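Jerkisix Bin Picking Practice Pack: a long read for a short list of rules

Reviewed by Darragh Heffernan
Wed 11 March

Price: £551 for the binder, the wall cards and a year of updates
Publisher: Caltura
Best for: workshops starting from nothing
Less good for: anybody who already keeps a decent cell log

I have a low opinion of rule books sold by the binder. Most of them are the robot maker's manual with the useful torque figures taken out and a page about "culture" put in. So when Jerkisix landed on my desk in Didstead I put it on the shelf and left it there until Róisín Ó Dubhghaill, who runs the cell next to mine, asked whether she could have it if I wasn't going to open it. I opened it.

What you get is a ring binder of 157 pages, a set of 32 wall cards on stiff board, and a login for the update service. The subject is robot arms picking parts out of bins: how the bin is held, how the cables are run, where the pendant lives, who may go near what and when. It is aimed at small sites and test benches. It doesn't replace the risk assessment you are obliged to do, and to be fair to Caltura, the first page tells you so. The second page then tells you the pack "supports full confidence in your compliance journey", and I nearly put it back on the shelf.

What the cards say

The cards are the best part of the pack and I'd have been happier buying them alone. Each has one rule on the front and a short note on the back. The rule on fixing the bin says that a bin must be held so that the arm can't shift it with a bad pick, and that whoever sets up the cell must try to move it by hand before the first run. Good. Plain, can be checked in a few seconds, and I can't think of an honest objection.

The rule on marking says positions on the bench should be marked so a moved bin can be put back. Again fine, although the note on the back wants printed marks "of an approved type" and never says who approves them. Tape does the job if you look after it. When it lifts, you replace it. I have seen printed marks that were wrong for months and trusted all that time, purely on the strength of being printed.

Then there is the rule on cables. It asks for all cables at the wrist to be "neatly retained at all times". Try that with an arm that has to reach down into a deep bin and turn its tool. Tie the cables tight and you pull a connector; leave slack and you have a loop hanging over the parts. What a fitter needs is a way to judge how much slack is right, by taking the arm slowly to the worst corners of the bin and watching the loop the whole way. Caltura gives this one sentence, in an appendix.

Where the binder falls short

I read the chapter on part presentation twice, hoping I had missed something. It treats every bin as if the parts lay well apart in the middle of the floor. Real picking goes wrong at the walls and in the corners, and with long parts that lie against one another. A gripper finger needs somewhere to go. If a bar is hard up against the side of the bin, one of the fingers is going to be close to metal, and I want a rule about speed and force there. Jerkisix has a paragraph on "clutter" and a drawing of some tidy cubes.

The lighting section is thin too. A bare metal floor throws light back at the camera, dark parts sink into dark walls, and both can happen in the same bin. The binder's advice is to "ensure adequate illumination". I'd have liked a simple check, such as placing the darkest part you handle in the darkest corner at the start of the day and seeing whether the system finds it. We do that now. We didn't get it from Caltura.

Good practice for bins is mostly small physical matters of this kind: the clamps at the bin's edge, the blue tape on the bench, the slack in a yellow cable, a dark green bar lying down where the floor meets a grey wall. 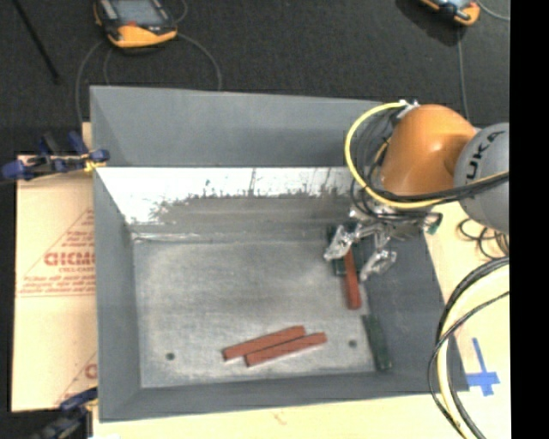 Pendants and people

The chapter on pendants is stricter than I expected and I have mixed feelings about it. Jerkisix wants every pendant on a hook or bracket whenever it isn't in somebody's hand, with the cable off the floor. I agree with the rule and I doubt it will be kept. Pendants end up on the floor in most test cells I've worked in, especially where there is more than one of them and the cables run back past the bench. A rule that is broken every day does harm, as people get used to walking past the card.

What would help is some thought about where the hook goes. Put it on the far side of the guard and the pendant will be on the floor by lunch. Put it within arm's reach of where you stand to teach a pick and there's a fair chance it will be used. The binder shows a hook in a drawing, floating in white space, with no person near it.

With two pendants in one area there's a second worry: which one stops which machine? Card 32, the last of the set, says they must be labelled to match. I'd move it to the front. It is the only card I'd insist on, and it's printed in the same size and colour as the one about sweeping up.

The section on who may enter is sound and dull, as it should be. Stop the arm, take the pendant with you, don't reach into the bin to straighten a part while the program is waiting. Róisín's complaint was that it assumes a site with a supervisor on each shift, and neither of us has one. There is a form for the supervisor to sign and no word on what to do if you'd be signing your own form.

The update service

Not worth having so far. The login worked, the page was slow, and the only update posted since September corrects the spelling on a card. The search box looks through titles only, so typing "slack" brings up nothing at all. I was also sent a survey, which asked how strongly I felt that Jerkisix had improved my safety outcomes. I have no idea. I haven't had an accident with it and I hadn't had one without it. Caltura quotes some happy customers on its site but gives no figures, and I'd treat the claims on the box the way I'd treat any other advert.

Compared with the other one

Gilmartin sells a rival guide, which I borrowed for a fortnight. It is a thinner book with no cards, and the writing is worse. It does have a proper chapter on long parts and on picking near walls, and it has blank pages for your own rules, which I ended up liking a good deal more than I'd expected. The cells that run well here have a page of rules written by the people who use them, altered in biro when something went wrong. Neither pack really grasps that, though Gilmartin at least leaves the room for it.

Should you buy it?

If you're setting up your first bin picking cell and have nothing on the wall, the cards will save you some evenings. Cross out "at all times" wherever it appears and write in what you mean. Read the binder once, keep the entry form, and don't let anybody tell you that owning it means you've met a standard. You'll still need to get the standards themselves, and somebody who has read them.

If you already have a cell and a log with real entries in it, keep your money. I'd pay a modest sum for the cards without the rest. Caltura says they aren't sold separately.

Róisín has the binder now. I kept card 32.

Cards: good
Binder: poor to fair
Updates: poor
Value at £551: poor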